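Kitchen Automation as a Rented Service: An Interview with Soledad Garrido of Brokisier

Published 2020-10-16 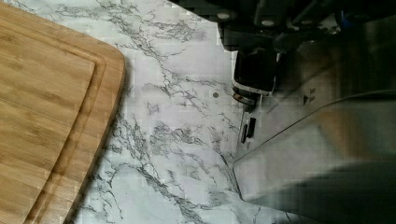

Brokisier has offered its countertop arm on a monthly lease since June, and Soledad Garrido, who directs the company's service division, is responsible for the terms under which customers receive it. She spoke with us about what the lease covers and where the product still falls short.

The lease includes the arm, the gripper, installation and a remote support line. The monthly fee is $600, with a refundable deposit of $3,000. "We looked at outright sale and decided against it," Garrido said. "The fingers wear and the software changes. A customer who owns the unit has to manage that alone."

Most of the early inquiries have come from test kitchens and culinary training programs. Garrido said these customers tend to ask first about surfaces. The gripper must approach a cutting board from the side and close on its edge without scraping the counter, and the arm relies on a small camera at the wrist to judge the distance. "Patterned stone is harder than a plain surface," she said. "Heavy veining can be read as an edge. We ask for the counter material on the order form, and we would like customers to fill in that line."

Khalil Tannous, who manages the teaching kitchen at Plonditz, has leased one unit for 84 days. He described the setup as orderly and the written manual as thin. "The section on cleaning the fingers is half a page," he said. "We called support twice in the first week. They were courteous, and the second call settled it." He added that the arm is slow with boards that lie flat against a wall, and that his staff now leave a gap.

Garrido accepted both points. A revised manual is in preparation, she said, and a thinner finger set will be offered for $400 – existing customers will receive it at no charge when their lease is renewed.

Asked about household customers, she was cautious. "We receive those requests every week. Our support hours are set for workplaces, and I do not intend to change that this year."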